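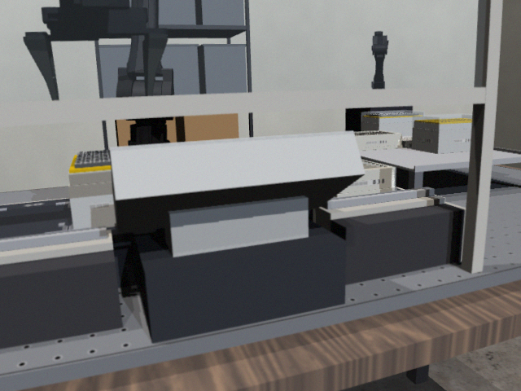

Um vier Uhr früh saß Chiamaka Onyeka in der Leitstelle von Primside und hielt einen Arm in den Händen, der zu klein war, um etwas zu tragen. Er war an der Tischkante festgeschraubt. Wenn sie ihn bewegte, bewegte sich der große Arm im Labor Dudari, das nur als Simulation lief. Das Labor selbst sollte im Januar in Drundton gebaut werden. Bis dahin gab es davon die Rechnung und die Bilder auf dem Schirm.

Sie hatte die Finger über die Arbeitsstation gebracht und wartete. Die Aufgabe hieß Umsetzen, Variante 6. Man griff, hob an, fuhr hinüber, setzte ab und ließ los. Danach drückte man mit dem linken Fuß auf das Pedal, und der Durchgang war gespeichert. Mit dem rechten Fuß verwarf man ihn.

Im Speicher lagen 3.463 Durchgänge. 236 waren von ihr.

»Du bist zu langsam beim Absetzen«, hatte Chidiac beim Schichtwechsel gesagt. So nannten sie das Prüfprogramm, nach der Firma, die es geliefert hatte. Es sagte das jedem, mit derselben Stimme. Die anderen waren daraufhin schneller geworden. Chiamaka hatte es eine Nacht lang versucht und es dann gelassen.

Sie hatte elf Jahre lang pipettiert, bevor ihr Handgelenk nicht mehr mitmachte. Kurz vor dem Absetzen hielt sie inne. Das hatte sie immer getan, auch an der echten Bank, einen halben Atemzug lang, die Hand schon über der richtigen Stelle. Damals hatte man ihr gesagt, sie solle es sich abgewöhnen. Ihre Proben waren aber selten verschüttet worden, und irgendwann hatte keiner mehr davon gesprochen.

Sie machte den nächsten Durchgang. Greifen, heben, hinüber. Die Pause. Absetzen. Linker Fuß.

Beim übernächsten kam sie mit der Fingerspitze zu weit nach rechts und nahm den Fuß zum Verwerfen. Dann trank sie kalten Tee und schaltete auf die zweite Ansicht um, die runde, die vom Handgelenk aus nach vorn sah. Am Anfang war ihr davon übel geworden. Man sah die eigenen Finger von hinten und den Tisch gekrümmt, und wenn man die Hand drehte, drehte sich das ganze Labor mit. Inzwischen arbeitete sie gern darin. Sie brauchte nicht mehr zu überlegen, wo links war.

Um halb fünf ging das Licht im Flur an. Die Ablösung war zu früh, stellte die Tasche ab und blieb hinter ihrem Stuhl stehen. Chiamaka fuhr weiter, bis der Durchgang fertig war, und ließ den kleinen Arm dann auf die Stütze sinken.

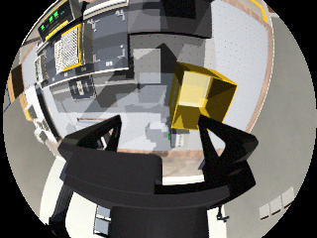 Widad Qudah meinte, man könne die Pause inzwischen sehen. In der Nacht davor habe das Modell zum ersten Mal allein fahren dürfen, 33 Versuche, und in den meisten habe es vor dem Absetzen angehalten. Sie habe zuerst an einen Fehler in der Übertragung geglaubt und die Leitung geprüft. Die Leitung sei in Ordnung gewesen.

»Wie lange hält es an?«, fragte Chiamaka.

»So lange wie du.«

»Und was sagt Chidiac?«

»Zu langsam beim Absetzen.«

Chiamaka sah auf ihre Hand. Sie lag offen auf dem Tisch, der Daumen etwas abgespreizt, wie sie immer lag, wenn sie nichts hielt. Sie fragte, ob man die Pause herausrechnen werde. Widad sagte, darüber werde am Vormittag gesprochen, und sie solle bis dahin nichts an ihrer Art ändern, sonst könne man die Durchgänge nicht vergleichen.

»Ich wüsste auch nicht, wie«, sagte Chiamaka.

Sie stand auf und rückte den Stuhl zurecht. Widad setzte sich, stellte die Pedale näher heran und griff nach dem kleinen Arm. Er war noch warm. Sie fuhr los, schneller als Chiamaka, mit geraden Wegen und wenig Höhe, und kam über der Ablage an. Dort blieb ihre Hand kurz stehen.

Chiamaka nahm ihren Mantel vom Haken und wartete, bis der linke Fuß unten war.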